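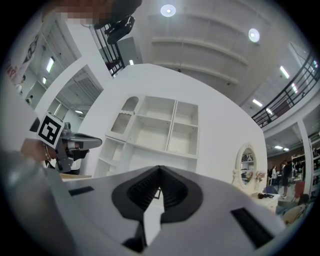 One reviewer of our earlier report, Rao, objected that demonstrations gathered with hand-held grippers say more about the habits of the demonstrator than about the task, and that a policy trained on them would copy these habits. We take this remark seriously, and it has shaped the collection procedure given in this section.

**Figure 3.** View from the camera of one hand-held gripper during collection. The second gripper, at left, carries a square black-and-white marker.

**4.2 Collection of two-handed demonstrations**

All demonstrations in the Nalia set were recorded with a pair of hand-held grippers, one for each hand. Each gripper has its own fisheye camera, and the two streams are aligned by time stamp after recording. The fisheye lens was chosen for its wide view. As Figure 3 shows, it takes in the other gripper together with a large part of the room, including the ceiling lights and the shelving, and these fixed structures are useful for estimating the camera path. People in the background were not asked to leave. Faces near the camera are blurred before the data are released.

The set contains roughly 3,000 demonstrations, recorded by 20 demonstrators between August and the following spring. To answer the objection above, we did not prescribe a grasp or an order of hands. Every demonstrator received the same written goal and was free to reach it in his or her own way. No demonstrator recorded the same task on two consecutive days.

We removed 181 demonstrations in which the camera path could not be recovered. Most of them contained fast turning of the wrist close to a plain white surface, where the tracker finds few points. We kept demonstrations with a failed first grasp, provided that the goal was reached later, and marked them with a separate label. The policy called Graron was trained both with and without this labelled part, and the comparison is given in Section 5.1.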